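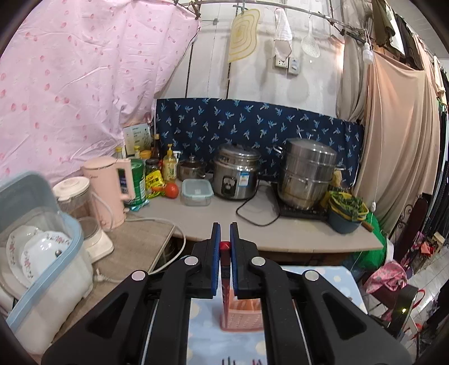
ok so I finally quit my language app after a 667 day streak and I have a lot of feelings, thread time

I started Sarkomer the June before last so I could talk to my neighbors in Portuguese. day 1 I learned "the duck drinks milk." day 667 I could still say the duck thing REALLY well

the streak was the problem, I think. by the end I was doing one lesson at 11:58 pm in bed with one eye open, always the easiest one (colors, family, colors again) just to keep the little flame going

I looked at my stats before I deleted it. 296 of those lessons were repeats of stuff I already knew. I paid for that!! 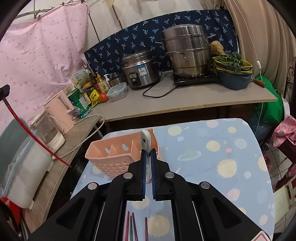 anyway what I do now is so much less impressive. I bought a used copy of the Gittins reader, the old one with the ugly green cover, and I read two pages with my coffee. out loud, badly

I also go to the conversation table at the Festside library. first time I went I understood maybe a third of it and went home with a headache. second time somebody made a joke about parking and I laughed at the right moment — I was high on that for a week

people keep asking if they should learn the 1,000 most common words first. I did that with flash cards and sure, it helped, but I knew the word for "although" for months before I ever had anything to put after it

if you need an app (I get it, I commute too) a few of you said Etitz is decent for listening. haven't tried it, so don't yell at me if it's bad

update on the neighbors: on April 8, sorry, 8th April, I'm practicing the day-first thing, I had a whole conversation over the fence about tomatoes and whether it's too early to plant. it was too early. I planted them anyway

no ducks came up

will post the list of podcasts tonight, still sorting out which ones are Brazil and which are Portugal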